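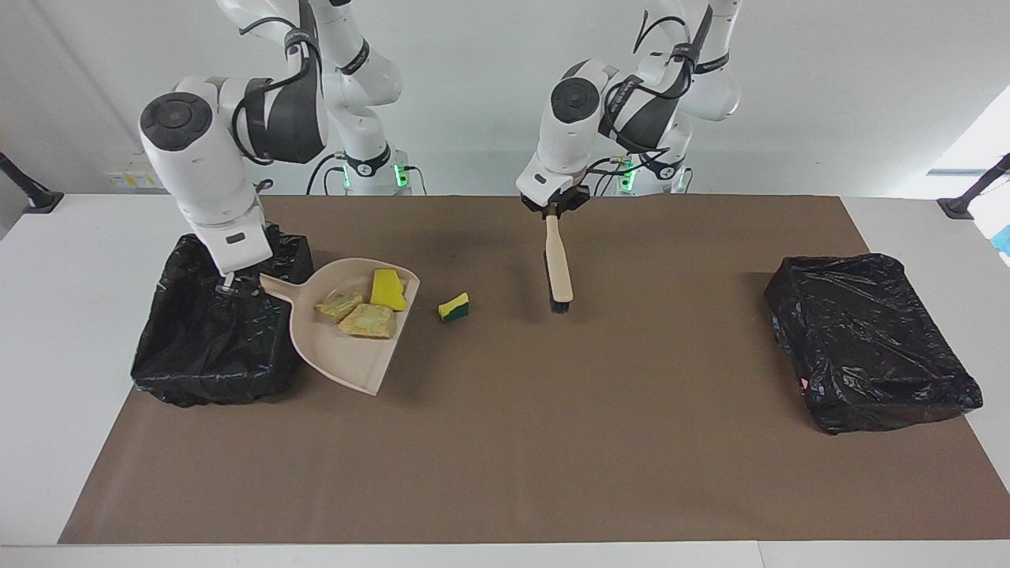

From: Rhona Dow
To: Drunar stairs and shared rooms list
Date: 3 November 2020
Subject: Re: Craft room clear-up, brown paper and sponges

Thanks for this, and I mean it, because someone had to write something down. I still don't believe half of it. My comments are underneath, with your message quoted first so that people who deleted it can follow.

> Hello all,
> After the state of the craft room in March I'd like us to agree one way of clearing up. I suggest:
> Brown paper down on the table before anyone starts. We have a 400 metre roll from Brollia so there's no excuse.
> Dry bits go in the dustpan with the brush and straight in a black bag. Line the bin with the bag and fold it well over the rim.
> Old sponges get torn up for stippling and thrown away at the end. Whole ones are kept for washing down.
> Paper is rolled up with the crumbs inside and put in the bag last.
> If we all do this the room should take five minutes to clear.
> Akinola

Five minutes. I have cleared that room more often than I'd like and it has never taken five minutes, unless you count the times people shut the door on it and went home.

The paper first. I'm for it, mostly. It saves the table from paint and it does show up what's been dropped, at least until you drop something brown. But crumbs of sponge don't sit on it politely waiting for the brush. Torn sponge is light and springy and catches on everything, and if you sweep at it briskly it hops over the lip of the pan and you start again. Short strokes, pan held flat, lip pressed down on the paper. If the paper has a crease in it the pan rides over the top, so pull it straight before you begin. I would also like to know who is rolling up a sheet that length with the crumbs still inside. I tried it in March and got a lapful. Sweep it properly, then fold it, and if it's clean on one side put it back on the shelf.

On the bag, I agree about lining the bin, and I'd go further. Last time the bag was hung in with an inch to spare all round and the first heavy thing pulled it to the bottom. Get a good handful of plastic over the rim on every side, and press the air out from underneath. Stand it right up against the end of the paper. People carry a full dustpan across the room to the bin and then wonder what's on the floor.

The sponges are where we part company. "Whole ones are kept for washing down" sounds sensible until you look at a table at the end of an evening. There are bits in the pan, bits beside the pan, and a perfectly good yellow and green one lying in the middle of it all. Does that get swept up or saved? I've seen it go both ways on the same night. My suggestion is that anything with its scouring side still on gets picked up by hand before the brush comes out. The plain yellow foam can all go. The Vosasau catalogue has them in boxes of 13, which is a silly number, but even so I don't see why we should be binning the ones that haven't been used.

And could the dustpan please live in the craft room – the pale one, with the short handle? It keeps turning up in the bike store. I've put a hook behind the door, and I don't hold out much hope for it.

As for agreeing one way of doing it, fine, but we agreed one way of doing the recycling too. I'd sooner see it work three weeks running than vote on it. Try it with the next group, write down when they start and when they finish, and send the times to the list. If it comes out at five minutes I'll buy the next box of sponges myself.

Rhona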